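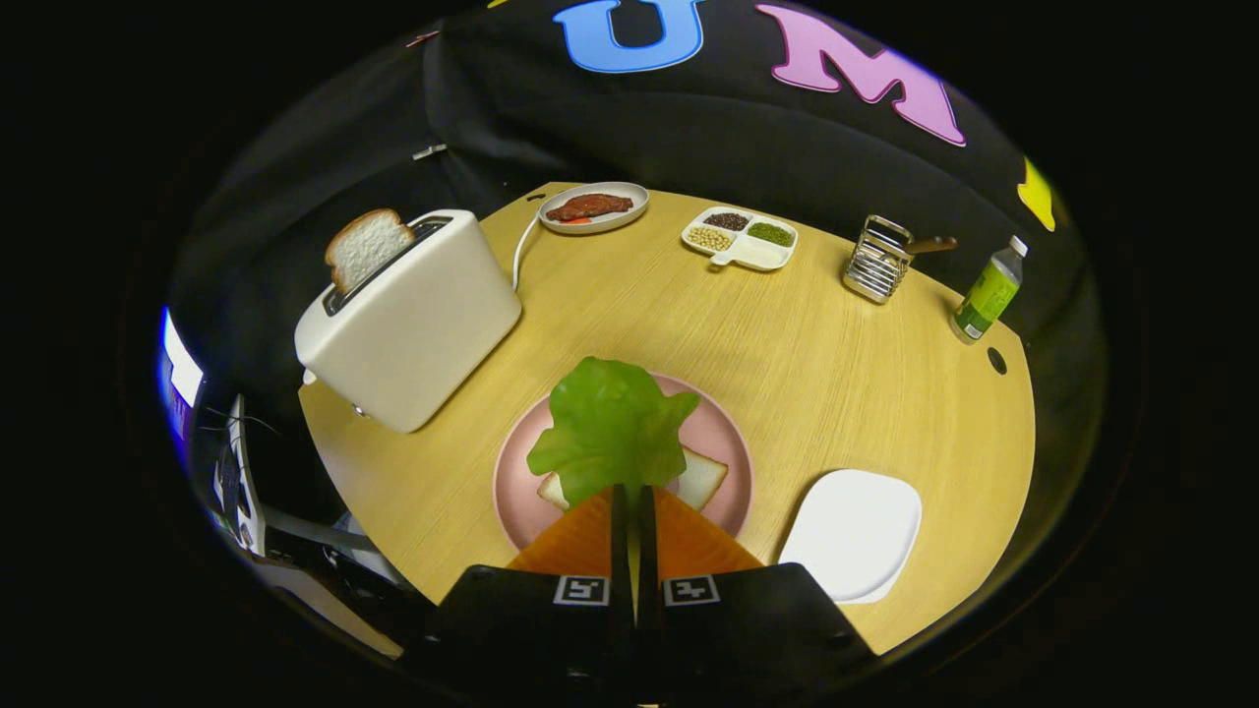

**Felt lettering** is the craft of cutting letters, numbers and simple shapes out of felt and fixing them to a cloth backing, usually for a banner, a wall hanging or a child's room. It is one of the friendlier branches of needlework, in that a person can take it up on a rainy afternoon with a pair of scissors and a little patience, and have something pleasant to hang by suppertime.

## Material

Felt is made by matting fibers together instead of weaving them, and so it has no threads to come loose at a cut edge. A woven cotton letter has to be hemmed or it will fray, while a felt one can be used just as it comes off the scissors. Wool felt is thick and holds a curve nicely, though it shrinks badly in a warm wash. Craft felt made from synthetic fiber costs a good deal less and comes in brighter colors, but it tends to grow little pills where it gets rubbed.

## Cutting and layout

Most makers draw the alphabet backward on the wrong side of the felt, so that no pencil marks show on the front. Letters with closed centers, such as A, B and O, are the fiddly ones, and beginners are often told to fold the felt lightly and snip into the fold to start the hole. Round letters look smaller than square ones of the same height, and a careful cutter will let an O or an S run a touch over the line.

A border can be added by laying each letter on a slightly larger one in a lighter or darker shade. This is called *shadowing* in most pattern books, and it helps the words stand out from across a room.

## Attaching

Glue is quick, and stitching lasts. Blanket stitch is the traditional choice, worked in thread that either matches or cheerfully doesn't. Banners meant to be changed from season to season may use hook tape on the back of each letter, which grips a brushed cloth well enough.

## The Motaung banners

The town of Motaung has a fond tradition of felt banners, hung along the main street each October. It was begun by Kgomotso Van der Merwe, a dressmaker who had a trunk of leftover felt and disliked seeing it go to waste. Her first banner carried nine letters. The town's collection now holds 1,309 banners, many of them kept at the Tikgate hall, where Gleice Meireles wrote the handbook still used for mending them. She recommends storing felt rolled, with the letters facing outward, and airing it in the shade twice a year.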